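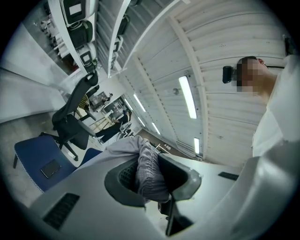

Hand-held gripper at the demonstration area, seating and equipment shelving behind.

Workshop notebook, Draltstead site
Nov 28, 2019
Subject: open day, hand-held gripper demonstration

Doors opened to visitors after lunch. The Karkus party came first, followed by the group from Cheon, who had asked in October to see the hand-held tool before any discussion of the fixed arm. Total for the afternoon was 12 visitors, taken in two groups. The glass doors were kept open between groups so that people could pass through to the far room.

Order of work
The session began with a short talk on the purpose of the hand-held gripper: an operator carries out a task by hand, the tool records it, and the record is later used to prepare the arm for the same task. Visitors were then invited to hold the tool themselves. The finger pad with the mesh insert drew the most questions. Several visitors wished to know whether the mesh could be replaced without removing the whole pad. They were told that it can, but that the job is slow and the bracket has to be checked for alignment afterward.

The second part was practice in picking up and setting down small items. Each visitor had 7 attempts. Most closed the fingers too early on the first try and improved quickly once they were told to watch the pad and ignore the far end of the tool. One visitor from Cheon preferred to work left-handed. The grip shape does not favor this, and the matter should be raised with Sultel when the next housing is ordered.

Points raised by visitors
Weight. The tool was judged acceptable for short periods. Two visitors reported a tired wrist by the end of their turn. A forearm support has been suggested before and should now be costed.

Vent. A visitor asked whether the slots in the housing may be covered by the hand during use. The answer given was no. There is no marking on the housing to say so, and a label would be sensible.

Noise. No complaints.

Records. Karkus asked how long a recording is kept and who may view it. The written policy was not on hand. A copy is to be sent to them with the follow-up letter.

Recordings
The log shows 1494 entries at close of day, including those made in the morning during setup. Entries from visitor practice are mixed in with the setup entries and must be separated before anyone uses them. File names for the first group do not carry the group letter; the start times on the sign-in sheet will have to serve.

Faults
The tool lost its connection once during the second group and was restarted. The demonstration resumed after a short wait. Cause not established. The same fault was noted in October with the older cable, so the cable is to be changed and the test repeated before any further visit.

To do
Separate setup and visitor entries in the log.
Replace cable, repeat connection test.
Draft label for the vent.
Send records policy to Karkus.
Write to Sultel regarding left-handed grip.
Confirm with Cheon whether they still wish to see the fixed arm, and on what date.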